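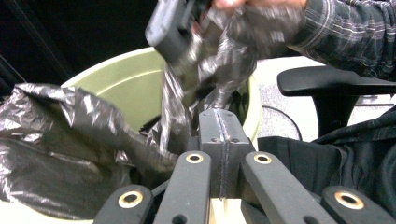

A black bag over the side of a light green bin.

Households in Flokby will be asked to line their indoor bins and tie off the bags before putting them out, under new collection rules that start in March.

The change applies to the 281 homes on the Rosser side of the village, where rubbish is carried down to shared containers. Collection firm Lutel says too much waste has been tipped in unbagged, leaving the containers dirty and lids stuck open.

Each home will get a roll of 50 black bags through the door. They fit a small kitchen or bathroom bin, with enough spare plastic to fold over the rim and still tie at the top. Further rolls can be picked up from the Flireseo centre on the main road, which is open until six in the evening.

Residents may carry on using their own bags if they prefer. Lutel has asked only that they are strong enough to be lifted by the neck when full, and that nothing sharp is left sticking through the side. Broken glass should be wrapped in newspaper first. Food waste is not affected and will still go in the brown caddies.

The leaflet that comes with the bags gives a short method for fitting one. Shake the bag open, push the base right down to the bottom of the bin and turn the top edge out over the rim all the way round. Air trapped underneath is the usual cause of a bag riding up, the leaflet says, and a hand pressed down the inside will clear it.

Old cloth and fabric bags should be kept out of the black bags altogether. A textile bank has been placed beside the bottle bank at the Flireseo centre and will take worn bags, towels and bedding, as long as they are clean and dry. Straps and zips can be left on, but pockets should be emptied.
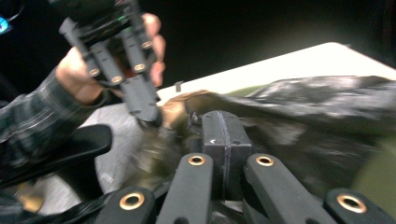 Can a fabric bag with a broken zip go in the textile bank?
It can, and so can one with a torn lining. Anything with oil or paint on it should go out with the general rubbish.

The parish is paying for the first delivery of bags from a fund of 2000 pounds set aside for street cleaning. Lutel will meet the cost after that, and there is no charge to households.

Bags must be in the containers by seven in the morning on collection days. Those left on the ground beside them will not be taken – the crew has been told to leave a note instead. Containers with a 60 litre limit per home are marked with a yellow sticker, and this limit stays as it is.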